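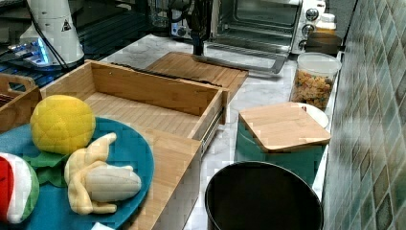 Callesero Lake Cabins: What Changes This Season

12 Aug 2018

The 13 rental cabins on the north shore of Callesero Lake are open again now that the road work is finished. The gravel stretch past the Gimura turnoff has been graded, and small cars can get through without trouble. Trailers over 20 feet still need to use the upper gate.

Cabins now rent for a minimum of two nights. Check-in is at 3 p.m. at the Strazds ranger station, and the office closes at 6. If you will be later than that, call ahead and Aigars Hunt will leave your key in the lockbox by the door. Have your booking number with you.

Each cabin sleeps six in two bedrooms and has a full bath, a wood stove and a covered porch. Sheets and blankets are provided. Towels are not.

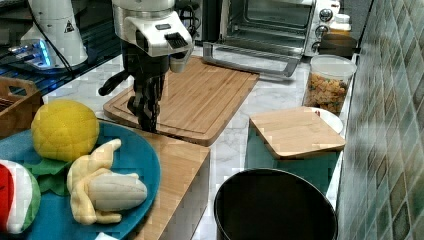 Firewood is sold at the station by the bundle. Please don't bring your own from out of the county. Pets are allowed in cabins 1 through 4 only, on a leash outdoors, and there is a cleaning fee.

The Vovanton Trail starts behind cabin 9 and climbs to the fire lookout at 1,069 feet. It is an easy walk for the first mile and steep after the creek crossing. The footbridge there was replaced in the spring. Allow three hours up and back, and carry water, as the pump at the top is shut off.

Rowboats and canoes can be rented at the dock until dark. Life jackets come with the boat. Swimming is allowed at the sand beach on the east side, where there is no lifeguard. Fishing licenses are sold at the station, cash or check.

The campground across the cove has 41 tent sites, first come, first served. It shuts down for the winter at the start of December. The cabins stay open all year, but the dock and the bathhouse do not.

Questions about group bookings should go to Euan Strachan at the station.

Comments (3)

marlene_k
Is the boat ramp open too or just the dock? We have a 14 foot aluminum.

Euan Strachan
Ramp is open. Park the trailer in the upper lot please.

TDobbs
Stayed in no. 7 two years ago and the stove smoked pretty bad. Hope they cleaned the pipe. Nice quiet place otherwise, loons at night.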